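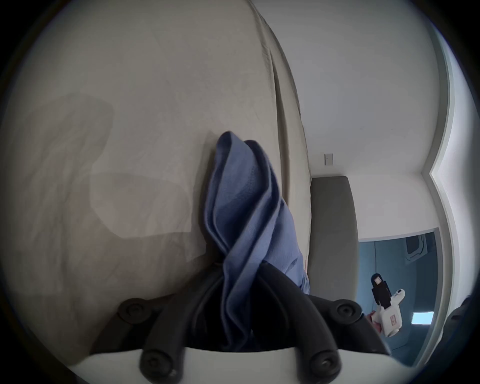

What is lichen, and does it kill the tree it grows on?

Lichen is a fungus living together with a green alga or a cyanobacterium, sometimes both. It sits on the bark and makes its own food from light, so it doesn't feed on the tree.

Clalar Forums > Plants, Fungi and Pond Life > Lichen on old maples

barkside67
Posted 09/12/2019

I keep seeing that same answer pasted everywhere and I'm not sure I buy it. I have two old maples out here near Urkport. The one covered in gray-green crusty stuff is losing branches. The one with hardly any is fine. Same soil, same sun, as far as I can tell. If lichen is so harmless, why is it always on the sick tree?

mossgatherer
You've got it backwards. A tree in decline drops leaves, more light gets to the bark, and lichen likes light. Slow growing bark helps too, it isn't shedding so fast. The lichen moved in because the tree was already in trouble.

barkside67
That's the other thing I always see pasted. Has anybody tested it or does it just sound good?

ditchwater
Fair question. I've read a lot of extension pages that say it and very few that say how they know. That said, the biology is solid. Most bark lichens hold on with fungal threads that stay in the outer bark, which is dead tissue. There's no root and nothing tapping the sap. For it to starve a tree you'd need some way for it to get at the living part, and I haven't seen anyone show one in an ordinary maple.

tin_bucket
My neighbor sprayed his with Bikico. Label says it clears lichen and "restores tree vigor." Tree looks better this year.

ditchwater
Restores vigor how? Did he do anything else?

tin_bucket
He mulched it. And we had a wet spring.

ditchwater
So spray, mulch and rain, and the spray gets the credit. I wouldn't spend money on that.

tin_bucket
I didn't say it proved anything, I said the tree looks better.

pagefour
Going to push back a little on the "totally harmless" crowd. A thick load of the shrubby or hanging kinds holds water and can catch ice and snow. On a weak twig that might matter. I've never seen it measured on a yard tree so I'm not going to swear to it, but "doesn't feed on the tree" and "has no effect on the tree" are two different claims and people slide from one to the other.

mossgatherer
OK but he said crusty, that's flat on the bark. It isn't catching ice.

pagefour
Right, which is why I said shrubby.

northslope_k
Can we also talk about "lichen means clean air"? There's a sign on the Lai trail that says so, and it's right next to the parking lot. Some kinds are very touchy about sulfur dioxide and some put up with a lot. A few do well where there's extra nitrogen, like next to farm fields. Lichen on a tree tells you very little until you know which lichen.

ditchwater
Agree. That sign has bugged me for years.

barkside67
I went back out and looked with a hand lens. It's flat and leafy at the edges with little dark cups on it. Orange patches lower down. And 7 conks near the base on the back side, like shelves. Are those part of the lichen?

mossgatherer
No! Those are the fruiting bodies of a wood decay fungus. That's your dead branches right there, or at least a much better suspect. Different thing altogether from the stuff on the bark.

ditchwater
Conks at the base can mean rot in the roots or lower trunk. I'd get somebody to look at it in person before November storms, especially if it leans toward the house. Don't trust us on that part.

barkside67
It leans toward the garage. All right, I'll call someone. I still think "lichen never hurts a tree" gets said with more confidence than it deserves.

pagefour
No argument from me.

mossgatherer
Some argument from me, but call the arborist first.

tin_bucket
So should my neighbor get a refund on the Bikico or what

Thread viewed 1,227 times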